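Sowa Garment Handling Collection: Data Card

Version 4
Maintained by the Stomudmont Textile Records Office
Last revised 11/30/21

Overview

The Sowa collection is a set of still pictures of everyday clothing as it lies before it is folded, hung or put away. It was assembled to support the study of soft goods in ordinary, untidied states: bunched, crumpled, turned partly inside out, or left where they were set down. Most reference material on clothing shows garments pressed flat or worn by a model. The collection was planned to supply what that material omits.

The present release holds 269 picture sets. Each set belongs to one garment placed on one surface and contains two or more pictures. Sets are grouped by garment type, main color and surface, and each carries a short written record prepared by the Office.

Contents

Garments in the collection fall into 11 types, among them sweatshirts, light jackets, knitted tops, trousers, children's wear and household linen. A garment is assigned to a type only when the type can be established from the pictures in its set. Where the pictures leave doubt, the garment is entered under "Upper wear, unspecified" or "Unspecified," and the record states which features were visible.

Color is recorded by main color first and secondary color second. Trim, stripes and panels are noted separately in the detail field. A garment with a large red area and a white panel is therefore entered as "red, white," with any striping listed under detail.
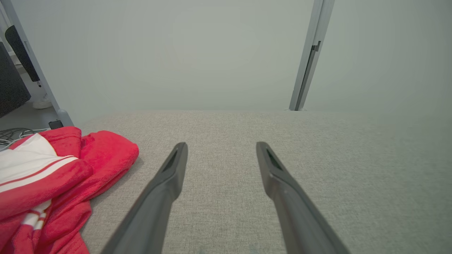

Entries in the detail field are limited to features that a reader can confirm from the pictures. The Office does not complete an entry from purchase records, care labels or the recollection of the person who prepared the set. This rule has been in force since the second version of the collection, and earlier records were revised to conform to it.

Surfaces

Surfaces are described by color and apparent texture. The fields are kept general, as the fiber content of an upholstered or fabric-faced surface cannot be determined by sight. The terms in current use are:

Smooth, plain
Smooth, patterned
Woven or felt-like, plain
Woven or felt-like, speckled
Pile
Other

Light gray speckled surfaces are common in the collection. They show folds and the edge of a garment clearly, and they do not compete with strong colors. Users who require a wider range of backgrounds should consult the Plamov supplement, which is distributed separately and includes patterned bedding and dark pile.

State of the Garment

Each record assigns the garment one of six states. The states describe shape only and do not imply any prior or later handling.

Flat: the garment lies open, with its outline largely visible.
Folded: one or more deliberate folds can be made out.
Draped: the garment hangs over an edge or object.
Crumpled: the garment lies in irregular folds, with part of its outline visible.
Mounded: the garment is gathered into a raised, rounded form.
Mixed: two or more of the above apply to different parts.

Pictures within a set may carry different states. Where this occurs, the state is recorded for each picture, and the set as a whole is listed as Mixed. Users who sort by state should work at the level of the picture.

The distinction between Crumpled and Mounded has been the most frequent source of disagreement among reviewers. The working rule is that a garment is Mounded when its upper contour forms a continuous rounded shape, and Crumpled in all other cases. Stretch trim, such as a gathered hem or cuff, should be noted in the detail field whenever it can be seen, as it affects the way the surrounding fabric lies.

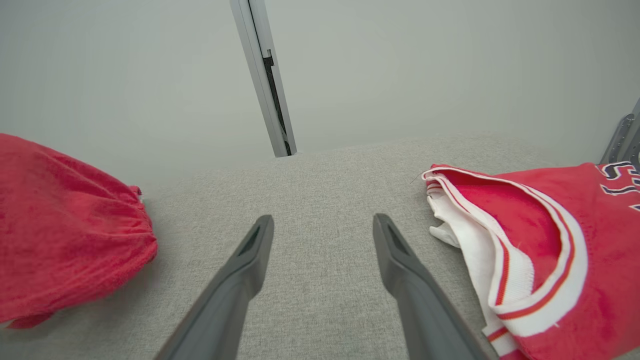 Figure 2. Red garment, Mounded. Detail field: gathered, elasticized hem. Surface: woven or felt-like, speckled, light gray.

Partial Views

A large share of the pictures show only part of a garment. These have been retained. Clothing in a household is seldom seen whole, and a sleeve, hem or panel is often the only part available to view. Partial views are marked "P" in the record, and no estimate of the garment's full size is given for them.

Fixtures in the background, including posts, brackets, rails and shelf edges, are not cataloged. Their presence does not affect the assignment of a record.

Review Procedure

Every record is read by two reviewers working separately. When their entries differ on type, color or state, the record is referred to a third reviewer, whose entry stands. Differences in the wording of the detail field are settled by adopting the more general term. A reviewer who cannot distinguish a jacket from a sweatshirt is instructed to write "upper wear" and leave the matter there.

Known Limitations

Red, gray and blue garments are represented more heavily than other colors. Household linen is underrepresented, and footwear is excluded. Apparent color varies with lighting, and the same fabric may read as bright red in one picture and closer to coral in another. Color entries should not be used for dye matching or for any purpose that requires measured values.

Related Material

The Gaturow index lists all garment types and color terms used by the Office, with former terms and their replacements. It should be consulted before records from this version are combined with those of an earlier one.

Corrections

Corrections may be submitted to the Stomudmont Textile Records Office in writing. Submissions should give the set number, the field concerned and the proposed entry. Accepted corrections are issued with the next version, and the March notice lists those received too late for inclusion.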